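Student Team at Drustwood Prepares for Second Season of Handling Trials
September 2, 2020

The robotics program at Drustwood Technical College enters its second season this fall with 26 students enrolled. The program office spoke with the team's student lead and its faculty adviser regarding the current project, known as Sturkska.

The project concerns the handling of soft household items. According to the student lead, the team selected cloth in April after a season devoted to rigid blocks. "A block keeps its shape when you pick it up," the student said. "A cloth has a different shape every time, so we had to start over with most of our methods."

Members work with hand-held grippers at a shared table and record each attempt for later study. The team has logged 168 attempts to date.

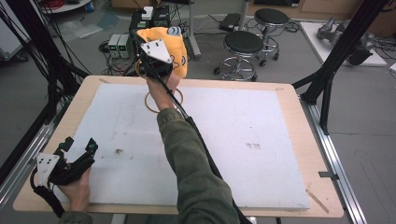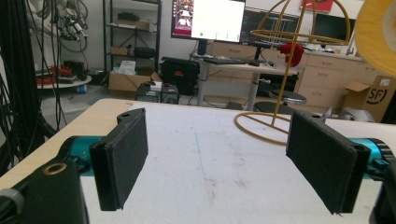 Work on the Sturkska project at the college laboratory.

The adviser stated that every student is required to take a turn with the grippers, including those whose main duty is programming. "Students write better code when they have tried the task by hand," the adviser said. "They learn how much they depend on small corrections of the wrist."

Asked about difficulties, the student lead named scheduling first. Sessions are limited to nine students, and each must reserve a place through the program office. Thin fabrics also remain a concern, and the team has asked for additional practice time before the regional meet at Itthorpe.

The meet is open to up to 100 entrants from area colleges. Drustwood will compete in the Escobar Division, which is reserved for teams in their first two years. "We would like to finish every round this time," the student lead said. Students wishing to join the team may apply at the program office.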